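Skeveo Wire Basket Set: data card

Version 3, updated in June. Maintained by Vasylyna Tkachuk and Rafferty Alcantara, Estuvero, Durnville office.

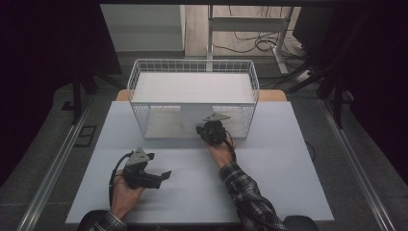 The set covers one household task: placing items into, and taking items out of, a wire storage basket that has a flat shelf across its top. It was put together for people who study how everyday storage is used and how its shape affects reach. Version 3 replaces versions 1 and 2, which used different labels and should not be mixed with it.

## Contents

- 1,049 episodes, each covering one item and one basket position
- 30 item types
- 172 episodes marked "retry", where the item was let go and picked up again
- one label file per episode, plain text, UTF-8
- one index file for the whole set (index.csv)

Episodes are numbered in the order they were recorded. Gaps in the numbering are episodes removed during review. They have not been renumbered, so that notes written against version 2 can still be traced.

## The basket

White wire, rectangular, grid pattern, with an open lower compartment. The shelf panel is white and rests on top. In the labels the two storage areas are called `lower` and `shelf`. The word `basket` on its own refers to the whole unit, including the panel.

The panel is not fastened. If it shifts during an episode, the field `panel_moved` is set to 1. Small shifts are included. Annotators were asked to compare the first and last second of the episode and ignore anything between.

Wire spacing matters for the smaller items. Pens, clothes pegs and the teaspoon can pass through the mesh, and an item that ends up partly through it is labelled `caught`. An item leaning on the mesh from the inside is labelled `lower` as usual.

## Basket positions

There are three positions on the white board:

`far`: centred, toward the back edge
`left`: same depth, shifted left
`turned`: centred, rotated a quarter turn

Most episodes use `far`. The board itself is unmarked. Positions were set with a cardboard template, which was taken away before recording. Expect some variation from one session to the next. We have not corrected for it.

## Items

The item list is in items.csv with a name, a weight in grams and a category. Categories are kitchen, laundry, stationery and bathroom. Weights were taken on a kitchen scale by Anas Mansour and rounded to the nearest gram. Folded cloth items were refolded between episodes to the same size, except for the face cloth, which was left as it fell.

Names follow Canadian usage. Where an earlier version said "washcloth", version 3 says `face_cloth`. The full list of renamed items is at the bottom of items.csv.

## Label fields

`episode`: integer
`item`: name from items.csv
`position`: far, left or turned
`start_area`: board, lower or shelf
`end_area`: board, lower, shelf or caught
`hand`: left, right or both
`retry`: 0 or 1
`panel_moved`: 0 or 1
`note`: free text, often empty

Left and right are always given from the seated person's side. The `hand` field records the side that released the item. Where one side held the basket steady and the other placed the item, the label is the placing side and the steadying is mentioned in `note`. This rule changed in version 3. Version 2 labelled these episodes `both`.

## Known problems

1. Shadows from the basket fall on the board. In some late-afternoon sessions they are dark enough to hide the black pen.
2. White items against the white floor of the lower compartment are hard to outline. The soap dish is the worst case.
3. The `turned` position is thin for bathroom items. Do not report results for that pairing alone.
4. Nine episodes have an empty `end_area`. They are listed in errata.txt and should be skipped.
5. Notes were written by two annotators with different habits. Sheyla Valderrama's are full sentences, Vsevolod Nazarenko's are mostly abbreviations. A key to the abbreviations is in notes_key.txt.

## Suggested split

The file split.csv assigns episodes to train, check and test by item, so no item appears in more than one part. A random split by episode gives higher scores and we don't recommend it.

## Changes

Version 3: new `hand` rule, `caught` added, items renamed, index rebuilt.
Version 2: `turned` position added, duplicate episodes removed.
Version 1: first release, `far` and `left` only.

## Terms

Free for research and teaching. Please name the set and the version number in any write-up. Corrections to labels are welcome. Send the episode number and the field, one correction per line.

Related items

Skeveo Drawer Set: data card
Skeveo Dish Rack Set: data card
Zinchenko item list, shared names and weights
Notes on labelling folded cloth
Moving from version 2 to version 3

Contact: Skeveo maintainers, Estuvero, Durnville | © Estuvero | Back to top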